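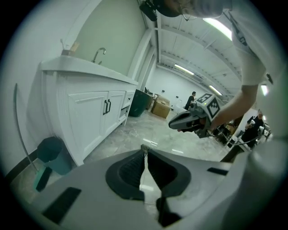 Setting up a pair of Porine hand grippers takes maybe ten minutes once you've done it, and most of an afternoon if you follow the card in the box. So this is the order I do it in. Kit is the two-gripper one from Dremano, firmware 2539. Older firmware has the menus in a different place, sorry, can't help there. Before anything else look at the marker cube on top of each gripper – black and white squares on every face you can see, nothing smudged, nothing peeling. Small green light on the side should be on. Cable trails off the back, leave it slack.

What you need

Both grippers, both cables, the base box, a laptop with Kostiuk installed (free version is fine), a soft cloth, the little hex key. Don't lose the hex key. It's an odd size.

Step 1. Fingers

Close the fingers by hand, slowly. The ridged faces should meet evenly top to bottom. If one side touches first, loosen the two screws at the root of that finger, nudge, retighten. Snug only. I stripped one in the first week and Dremano took until May to send a new one.

Wipe the ridges with the dry cloth. No alcohol on the pads, it makes them go shiny and they slip.

Step 2. Plug in

Base box first, then laptop, then grippers. Left gripper in port A. If you swap them the software won't complain, it'll just record everything mirrored and you find out later.

Wait for the green light. Blinking is fine for a bit. Still blinking after a minute, unplug and do it over.

Step 3. Zero the opening

In Kostiuk go to Devices, pick the gripper, hit Zero. Fingers fully closed, hold still, press OK. Then fully open, press OK again. Number on screen should go back to 0 when you close it. Off by one or two, leave it. Off by more, redo. Do the second gripper seperately, there is a "zero both" button and it has never worked for me.

Step 4. Cube check

Open the tracking tab. Point one gripper at the other, arm's length apart, and turn your wrist slowly. Box drawn round the cube should stay put. If it jumps, it's nearly always glare. Shiny floor tile and strip lights are the worst for this. Turn so the light is behind you, or drop exposure by hand – auto makes it worse.

Don't cover the cube with your thumb. Sounds obvious. Grip lower than feels natural.

Step 5. Test run

Record 300 frames of something boring. I do cabinet doors, open and shut, then move a cup along the counter. Play it back at half speed. Looking for three things really: opening number follows the fingers, cube doesn't drop out, left is left.

Save the settings under a new name. The default file gets overwriten on every update.

If it goes wrong

Light off completely: cable, usualy. Try the other gripper's cable before you email anyone.

Opening number stuck: re-zero, then restart Kostiuk. In that order.

Tracking fine up close but gone farther out: clean the lens. Then check exposure again.

The Ivham wrist strap fits these too, with the short screws. Long ones hit the housing. I'll put up the strap steps on their own page.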